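Second Life for the Office PC

21 Aug 2022

The price of a new desktop computer went up, and then it stayed up. For small offices, schools and families who had planned to replace an old machine, that changed the math. A computer that would have gone out with the trash five years ago is now worth opening up to see what it needs.

The town of Bindthorpe is a good place to watch this happen. It has one shop left that sells and repairs computers, a narrow storefront called Arkus between a dry cleaner and a tax office. Until a few years ago most of its income came from selling new laptops. Today the bulk of it comes from desktops that used to sit under desks at insurance firms, clinics and county offices.

These machines come to the market in large batches. A company leases its computers for three or four years, the lease runs out, and the whole lot is replaced at once. The old ones are wiped, stacked on pallets and sold to a wholesaler. Arkus buys from a wholesaler named Sastex, which last year sent the shop 424 desktops. Of those, 381 were cleaned, tested and sold. The rest were taken apart, and their working pieces went into the others.

Office desktops have a few things going for them. They were built in huge numbers, so spare parts are easy to find. They were made to be serviced by a technician with a long list of calls, which means the side panel usually comes off without a fight. And most of them led quiet lives. They ran a spreadsheet, an email program and a web browser, and were switched off at night.

The weak point is nearly always the hard drive. Older office machines came with a spinning disk, and a spinning disk makes even a decent processor feel slow. Swapping it for a solid-state drive is the single best thing an owner can do. It takes half an hour with a screwdriver, plus the time it takes to copy the files or install the system again.

Memory comes second. Many of these computers were sold with 4 or 8 gigabytes, enough for office work at the time and not much fun with a modern browser and a dozen tabs open. Adding more is a simple job, but the type has to match. A stick made for a newer board will not fit in an older slot, and forcing it can ruin both. The maker's manual, which can usually be found online by model number, says what the board accepts and which slots to fill first.

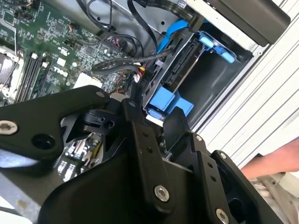

Power supplies call for more care. In a homemade computer the power supply is a standard part that can be replaced with almost any other. In an office desktop it may have an odd shape, or a plug that fits only that maker's boards. Buyers who hope to add a large graphics card often find out too late that the supply cannot feed it and that a stronger one will not go in the case. Anyone with that plan should check the wattage label before paying for the computer.

Then there is dust. A machine that spent years on a carpeted floor pulls in lint with every turn of the fan, and the lint settles on the metal fins that cool the processor. The fan then runs faster and louder to make up for it. Owners tend to read the noise as a sign that the computer is dying. A can of compressed air, used outdoors with the power cord pulled and the fan blades held still, often brings it back to a hum. If it does not, the old thermal paste under the cooler may have dried out. A new tube costs less than lunch.

Software is the harder question. Windows 11, released last fall, asks for a fairly recent processor and a security chip, and a great many sound office desktops do not meet the list. Microsoft has said it will support Windows 10 until October 2025. That gives a buyer three years of updates, and after that a choice. Some will move to Linux, which runs well on older hardware and costs nothing. Others will use the machine for jobs that do not need the internet, such as storing music or running a label printer.

The elementary school in Bindthorpe made its choice early. It needed to refill a computer room and had $1780 left in the budget line, too little for even a short row of new machines at store prices. It bought used desktops and kept the monitors and keyboards it had. When classes start again in September, the students will find a full room. The machines run Linux, and the younger children have had little trouble with it. The staff needed an afternoon of practice, mainly to learn where the printer settings were.

Buying used does carry risk. A machine from a private seller may come with a locked startup menu, a missing drive bracket or a battery on the board that no longer keeps the clock. None of these is serious alone, but each takes time. A shop will charge more and should offer a warranty in return. Arkus gives 3 months on parts and labor, a common length for used equipment. Ask for it in writing, along with the model number, the amount of memory and the size and type of the drive.

Electric use is worth a thought as well. A full-size tower from ten years ago can draw noticeably more power at rest than a small desktop of recent make. For a computer used an hour or two a day, the difference on the bill is slight. For one left on around the clock, it adds up – and a cheap plug-in meter will show how much.

As for the machines that cannot be saved, they should not go in the household trash. Boards contain metals that can be recovered, and the button battery needs to be handled on its own. Many counties hold collection days for electronics, and some stores take old computers over the counter. Remove the drive first if it ever held tax papers or family records. At Arkus the stripped cases go into a steel bin behind the building, and a scrap dealer empties it when it is full.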